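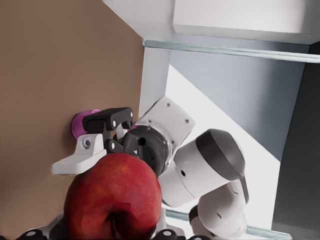 *Reading time: 1 minute*

**Flisden opens its simulated stockroom to chore-robot teams**

FLISDEN, September. Can a robot restock a shelf yet? In our simulator, sometimes, and we're thrilled with how far "sometimes" has come! Flisden today releases Promska, a set of 200 virtual chores for two-armed robots, from putting fruit away to clearing glass shelves.

An apple is still a fine test. It's round, it's glossy, and both grippers have to share a tight space with the shelving while one of them holds something else. In our latest trials the arms finished 190 of 200 single-object chores. Chores that need both arms at once are much harder, and we have plenty left to do before a real shop floor.

Promska comes with 2000 recorded runs, failures included. Partner lab Zernov will add 100 kitchen chores next, and we can't wait to see the dishes.

Press contact: Flisden media desk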